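Locker tips for people who share a wall of them (office, workshop, gym, whatever)

Filed under: Small Storage. Updated May

Quick one this time. Lots of mail about lockers after the coat rack page, so I'm dumping everything I know. Mostly the small metal kind with a shelf in the middle. Same rules for the white cabinet kind with a lid-sized vent in the door.

First thing — empty it. All of it. Even the bits of tape and the receipt from last winter. Wipe the shelf, then the floor of the thing, then the inside of the door. Warm water, drop of dish soap, old T-shirt. Dry it before you shut the door or it will smell by lunch.

Umbrellas. Worst offender by far. Shake it outside, roll it, do up the strap, and hang it up if you've got a hook. If there's no hook, stand it in a tall jar on the floor next to the lockers. Never on the shelf, it rolls and drips on everybody's stuff below.
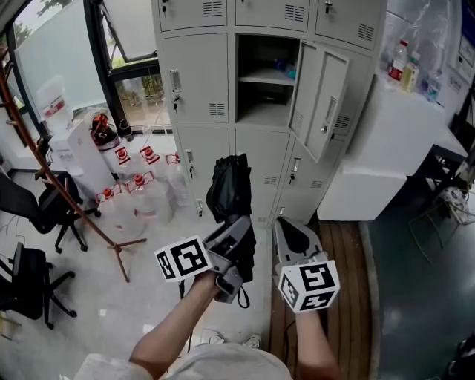
Photo: Small Storage / lockers set

Keys. Don't leave the key sitting in the lock. I know, I know. Put a bright tag on it, something too big to forget in a pocket. Spare goes in an envelope with the locker number on it, in one drawer that everyone knows. Padlock people: write the code down at home, not on the door.

If you keep big water jugs by the lockers, line them up against the wall and leave enough room for the bottom doors to swing. Jugs in front of a bottom locker means that locker never gets used again. And turn the carry handles outward so you can grab one without hugging it.

Shelf stuff. Light things up, heavy things down. Bottle goes on the shelf lying down, cap screwed tight, pushed to the side. Standing up is nicer but most of these shelves are too close to the top for a tall bottle. A strip of the ribbed drawer liner stops it rolling. Vandero sells a roll that cuts with kitchen scissors, 30 inches does a couple of lockers. A folded dishcloth works too and is free.

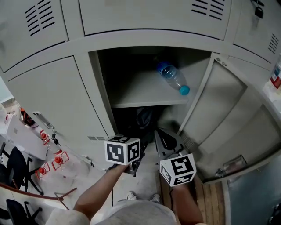 Same goes for spray bottles and shampoo, only put those in a zip bag first. One loose cap and your spare socks are done for. Learned that in Emenden with a bottle of conditioner, won't go into it.

Bags. Soft ones go on the bottom. Squash the air out, tie or fold the top, put it in with the opening facing you. Then you can get a hand in without dragging the whole thing out onto the floor. Hard bags go in sideways or don't go in at all.

Dark bag in a dark locker = you can't find anything. Stick a bit of reflective tape on the handel. Or one of those tiny push lights, they take 2 button batteries and last ages.

Smell. Baking soda in a jar with holes poked in the lid, bottom corner. Swap it when you remember. Keep the vent slots clear, don't tape your schedule over them. Dryer sheets just make it smell like feet AND flowers. 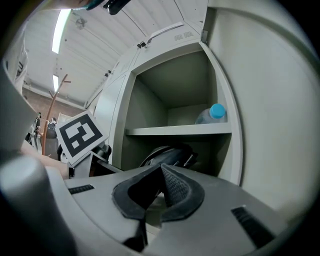
What do I do about a door that won't stay shut?

Check what's behind it first, usually a strap or a sleeve has got in the way of the latch. If it's clear in there, tighten the hinge screws a quarter turn, and put a dab of candle wax on the latch. Still popping open? Stick on a magnetic catch, the Kang ones come with their own pads and need no drilling.

Plastic bags again, seperate note. If you're storing one inside a locker for more than a night, don't knot it. Twist the neck and use a clip. Knots mean you end up ripping it open, and then it's a new bag every time. A box of 100 bags used to last me no time at all.

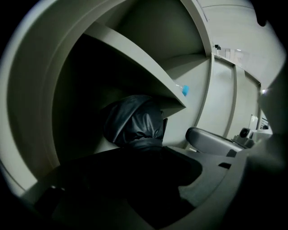

Bottle up top, bag underneath.

Gym clothes do NOT live in the bag. Take them home. Shoes can stay if they're dry, heels to the back, newspaper in the toes.

Labels — masking tape and a marker, inside edge of the door where it doesn't get rubbed off. Fancy label makers peel in the heat.

Next time: boot trays, and what to do with 1,000 wire hangers.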